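Gella's new record is out and I have played it end to end four times since breakfast. It's called Nillside, it's a four-track EP, and it's the best hardcore I've heard since March!

2024-08-04

The opener, "Briltville", starts with a chopped-up piano line and a kick so dry it sounds like somebody knocking on your door. Then the bass drops in and off we go. I'd had a rip from a radio set for months, but the final mix is wider and a lot meaner. 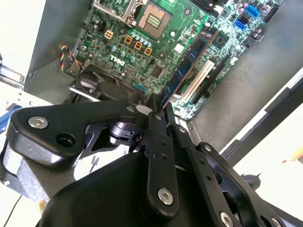 Dell motherboard, empty CPU socket near the top.

Track two is the odd one. It drops to half speed in the middle — just a vocal and some hiss — before the breaks come tearing back. I love it. My neighbors may not. 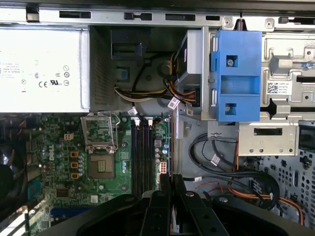

Power supply and cables inside the tower.

On the flip you get "Van Dusen", all hoovers and handclaps, pure early rave and proud of it. It runs a touch long, but I wouldn't lose a bar of that last breakdown.
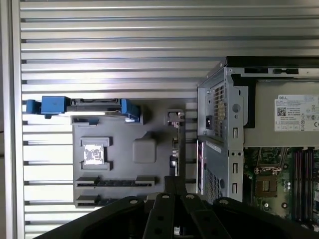
Yara Jaber wrote to me that I've got it backwards, that "Van Dusen" is the real A-side and the piano tune is only there to warm you up. She may be right (she usually is about flips).

The closer is slower and sadder, with strings under the drums. Vinyl is limited to 300, hand-stamped, and mine is number 20. The digital version comes with an extra dub of the title track.

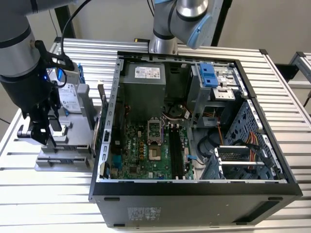

Yara again, an hour later: the dub beats all of them, play it loud and skip the strings. I'm putting it on now.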